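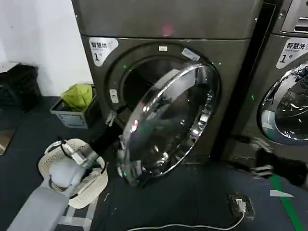
Figure 2. Dryer No. 1 with the door open and a laundry basket in front. Washer No. 1 stands to its right.

Section 4: Unloading the Dryer

This section applies to the shared laundry rooms at the Olirow and Pelar residences. Each machine carries a white label with its number. Residents should note the number before starting a load, as it is required when reporting a fault.

1. Wait until the cycle has ended and the drum has stopped turning.

2. Place an empty basket on the floor in front of the dryer. Leave enough space for the door to swing.

3. Open the door fully. Do not lean on it or hang clothing over it.

CAUTION: The glass and the metal rim of the door may be hot after a cycle. Keep small children away from the open door.

4. Remove the load by hand, starting with the larger items. Sheets and duvet covers should be lifted out one at a time – they often trap socks and other small pieces.

5. Check the inside of the drum and the folds of the gasket for items left behind.

6. Wipe the gasket with a dry cloth if lint has collected on it. Do not use bleach or scouring powder.

7. Close the door until it latches.

Note: Laundry left in a machine for more than 86 minutes after the end of a cycle may be moved to the shelf by the next user.

If the door does not latch, do not force it. Leave the dryer switched off and call the residence office at extension 444, giving the machine number and the room. Written reports may be addressed to Ilse Dewulf, Building Services.

Revised 2 August 2018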